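I got to Kneath on a Wednesday, just as the listening club at Pister was setting up, and I'm so glad I did. Two people started it two winters ago, and they play one whole album a night, both sides, no skipping.

"We wanted to hear a record the way we did at 13," one of them told me. "Lying on the carpet, reading the sleeve until the corners went soft."

They don't tell anyone what's coming. The night I went it was a folk record pressed in Grukstead, all fiddle and pump organ, and side two had me close to tears (the slow one, with the bird noises!). Talking waits until the needle lifts. Then everyone talks at once. 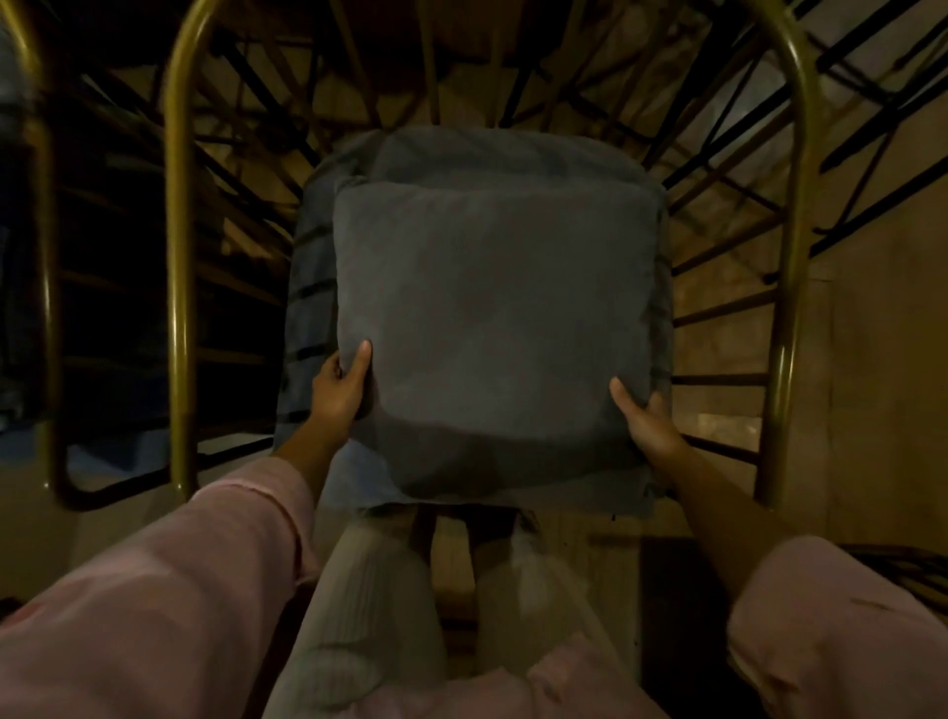
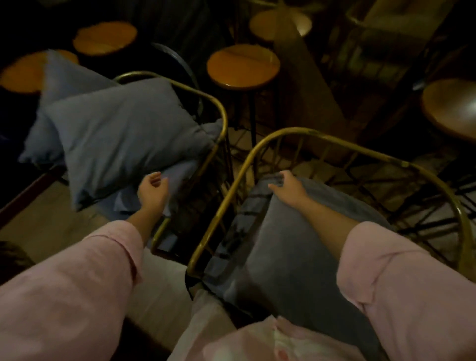
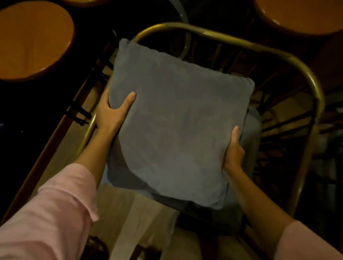
*Gray cushions and curved metal chair frames at Pister.*

I asked how they choose. "Badly," she laughed. "I pick with my heart and he picks from whatever he found at the Kunemico swap. Once we got the same record two weeks running because we'd both bought it. People liked it better the second time."

He's the one who looks after the turntable, and he'll happily talk about needles for as long as you let him. I let him for quite a while – he makes dust sound exciting. His advice for anyone starting a club is to borrow good speakers before buying any, and to keep the volume lower than you'd think.

"You lean in when it's quiet," he said. "Loud music, you sit back."

Next up is her choice, and she wouldn't give me even a hint. "It has a harp on it," she said finally, on the stairs. "That's all you're getting."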